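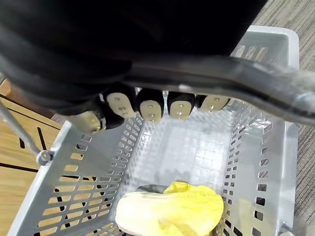 Does a reunion episode need a live audience? For a show the size of Skorkalwood it doesn't, and the test cuts play better with only the cast and the host in the room.

Mar 28, 2019

Went through both versions of the reunion today with Vandana Vishwakarma. Version A has the audience track from the taping at the Cheung studio. Version B is the same material with the crowd mics pulled down and the wide shots of the seats taken out. Same running order, same host links.

Version A is louder and feels longer than it is. Every time one of the exes says something sharp there is a wave of reaction, then we wait for it to die, then the other person answers a different question. By the second break I had lost track of who was angry at whom. Vandana marked 20 places where the audience covers the start of a line. We can fix some of them in Skivon but not where the crowd is on the cast mics as well.

Version B has the opposite problem in the first act. It is very quiet. The couple who split up after the villa sit on the same sofa and you can hear them not talking. I like that. Vandana thinks viewers will take it for a sound fault, so we are going to lay a little room tone under the opening and listen again.
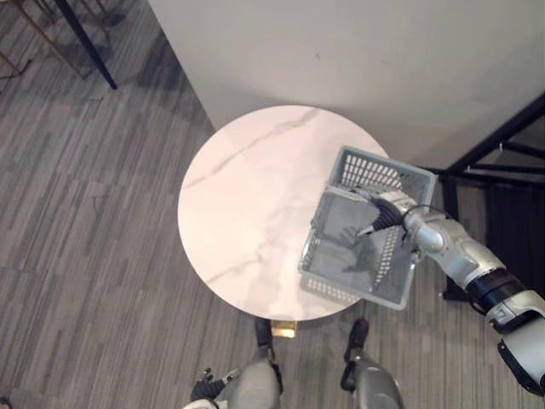

The middle section is where B wins. The argument over the group chat runs for five minutes without a cut to anyone outside it, and you get both sides. In A it's down to three and most of what went is the apology. Grundidia's note on the last round was that the cast came over as harsh, and I think losing the apology is a good part of the reason.

Things still open:

- The host asks for a show of hands and the audience answers. In B that question goes nowhere. Either cut it or turn it to the cast, who do raise their hands a moment later.
- The walk-on order. In A the winners come on last to applause. Without applause it is a long walk. Try them already seated.
- Names on screen. Some people watching won't have seen anyone since the finale in August. Bring the captions back after each break, not just at the top.
- The laugh after the "I never fancied you" line belongs to the crowd, not to her co-star. His own face at that point is straight. Do not cut the laugh against his close-up, it changes what he meant.

Clip reel: four clips at present, and the second one is too long for what it sets up. Vandana will trim it to the kitchen argument and drop the pool part. I'd keep the pool if there is any way to – it's the only time those two are nice to each other all season.

Exported B with the new room tone before leaving. The A project is locked, please don't save over it. Next job is the captions, then a fresh viewing with someone who hasn't watched the series.

Comments

marnie_cuts: Agree on the apology. It was in the rough assembly and I wondered where it had gone.

Tobes: Could you keep the audience for the walk-ons only? Or is that worse, having them vanish?

V. Vishwakarma: Tried it. They vanish and you notice.

pell: The show of hands could go before the first break, there's a gap there anyway.

Recent entries
Cutting the finale recoupling
Group dates and who gets a mic
Voiceover levels, second pass
Confessionals: continuity of hair and tops

Contact | © 2019 Edit Room Notebook | Back to top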